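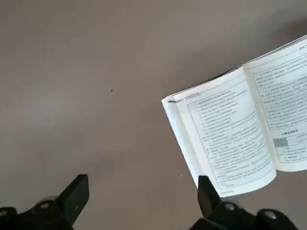
Uliana Chornovol wrote to ask whether a machine can be trusted to pick a book up off the floor, close it and put it back on the shelf without bending the pages. Her question reached us in October, along with many others on the same subject, and it is answered first.

Household Tasks and Automation: Frequently Asked Questions
Clandwood Center for Home and Workplace Automation
Last revised Sunday, November 3, 2024

Can a machine tidy away an open book?

Sometimes, under supervision. A closed hardcover on a clear table is a fairly simple object for a two-fingered gripper. An open paperback is much harder. The pages lift and curl, the spine shifts when one side is pushed, and a finger that slides in a little too high will catch a few sheets and leave the rest behind. A person feels this at once and adjusts. Most machines available to the public do not have a sense of touch fine enough to do the same.

In our own trial at the Skorholm site, book tidying was attempted 170 times. The book was closed and lifted with no creased pages on 60 of those attempts. We do not regard this as a level suitable for unattended use in a home or a public library.

Which household chores can be handed over today?

Floor vacuuming and lawn mowing are well established. Both involve a machine that moves over a surface and does not have to grasp anything. Chores that call for picking up, sorting, folding or turning remain at the research stage, although progress has been steady.

Why is paper more difficult than a cup or a box?

A cup keeps its shape when it is held. Paper does not. A single sheet may bend, slip or stick to the one beneath it, and thin plastic sheets behave in much the same way. Clear or shiny materials add a second problem: the cameras that guide the gripper may see the reflection of a lamp where they should see an edge. Rianne Van Acker, who leads our materials group, recommends that any product claiming to handle documents be tested on glossy and clear items as well as on plain paper.

Does the language or print of a book matter?

For lifting and closing, no. The machine needs to find the outline of the book, the spine and the edges of the pages. Reading the text matters only if the book is to be shelved by title, and that is a separate task with its own software. Small print seen at an angle is often too blurred to read, so shelving by title usually requires a second view of the cover.
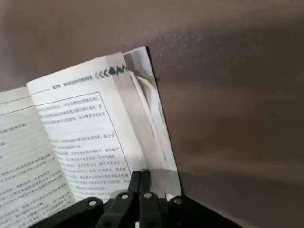
What about work on the shop floor?

Conditions there are more favorable. Parts arrive in the same position, the lighting is fixed and people can be kept at a safe distance. The Geerts packing line, which our staff visited for this review, uses grippers for sealed cartons and continues to use people for leaflets and instruction booklets. Hollis Blackwood, the line manager, told us that he expects this division of work to remain in place for several years – longer if the booklets become thinner.

Is a slower machine a safer one?

Not by itself. The Proslow setting on our test units limits the speed of the fingers near soft items. It reduced the number of torn pages, but it did not help the machine choose a better place to grip. A book closed in this mode took 27 seconds on average.

Is damage to my belongings covered?

Please check the terms supplied by the seller. The Center does not sell equipment and cannot advise on individual claims. Readers are asked to keep rare, borrowed or fragile books away from any machine under trial.

When will a general household machine be ready?

We do not publish a forecast. Results on single chores do not add up in a simple way, and a machine that performs well in one room may do poorly in the next.

How may members of the public take part?

Households within the Clandwood area may apply to lend everyday items for testing. Our collection at present holds 3260 items, of which books and magazines are the largest group. Items are returned after the trial period, and a written report on their condition is provided on request. Applications should be addressed to Anouk Kramer in the public programs office.

Further questions may be sent in writing to the same office. Replies of general interest are added to this page when it is next revised.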